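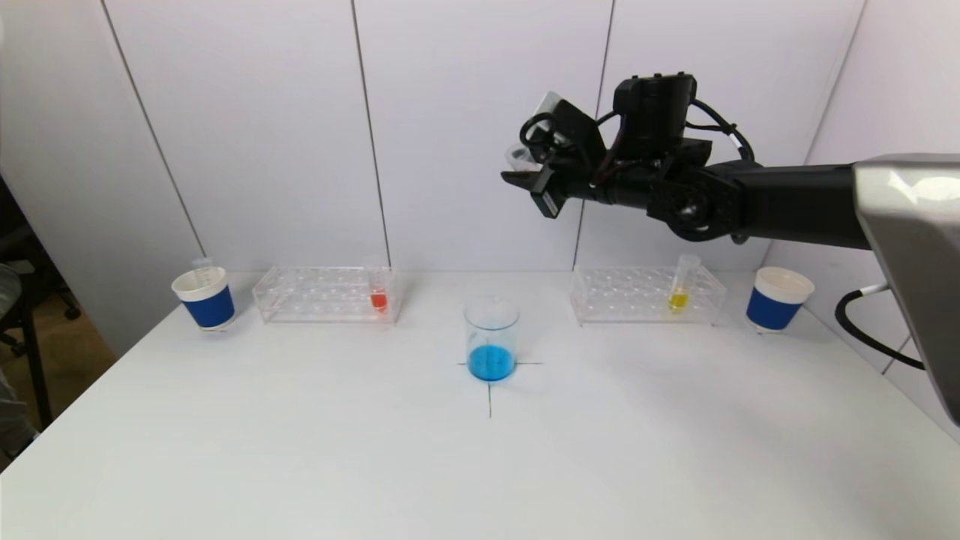

About Wollmont Science Workshop

Wollmont Science Workshop teaches hands-on chemistry to children and adults who want time at a bench. We run school visits, after-school courses and weekend sessions from our rooms on Brakport Road in Viltotham. We are a small independent school and we do not belong to a larger chain.

What we teach

Most of our courses start with liquids. Students learn to read a beaker, pour into a test tube without spilling, measure small amounts and write down what they did. We use colored water for the first lessons, usually red, yellow and blue, so that beginners can see right away when two things have mixed and how much of each went in. Once a group is comfortable with that, we move on to acids and bases, density, solubility and simple separation.

The introductory course is called First Bench. It runs for 6 weeks and is open to anyone aged nine and up. The follow-on course, Second Bench, goes further into measurement and includes a short project that each student plans and writes up. We also offer a one-day version of First Bench for adults, mostly taken by parents and by elementary school teachers who have been asked to cover science.

How we set up

Our benches are plain white tables. Color is easy to judge against white, and spills show up. We put marks on the table where the main beaker goes, and every student learns to return it to the mark before doing anything else. Racks go behind the beaker, one on each side, and cups go out at the ends. The layout is the same in every lesson – a student who misses a week can come back and find things where they left them.

We use clear racks for the test tubes. They cost a little more than the wire kind, but a student can check the level in a tube without lifting it out. Paper cups hold small items and take waste at the end of a session. Glassware is washed by the students themselves in the last ten minutes, and we count this as part of the lesson.

Class size

We take no more than 12 students in a class, working in pairs. Each class has one teacher and one assistant. For school visits we can divide a larger group between two rooms and swap them over halfway through the morning.

Our history

The workshop began as an evening class in a rented room over a hardware store, with 3 tables and one sink. After a few years there was a waiting list for every term, and we moved to the present building in November. The move gave us two teaching rooms, a proper store for glassware and a place for coats, which had been a problem every winter until then.

In our last full year 707 students completed a course with us. The Rawashdeh Fund, a local education charity, pays for a number of places each term for families who could not otherwise attend. Please ask about these when you apply. The form is short and we do not share it with your child's school.

Fees and booking

First Bench costs $180 per student, including all materials, safety glasses and a lab notebook to keep. Second Bench is priced separately and the current fee is on the booking page. If you need to cancel, let us know before the second session and we will refund the remainder.

Students should wear closed shoes and tie back long hair. Aprons are provided in all sizes. Food and drink stay in the hallway – there are shelves by the door for water bottles.

Visiting us

The building is on one level and there is parking behind it, entered from the side street. Parents are welcome to look around at the end of any session.

Page last updated 14 May 2018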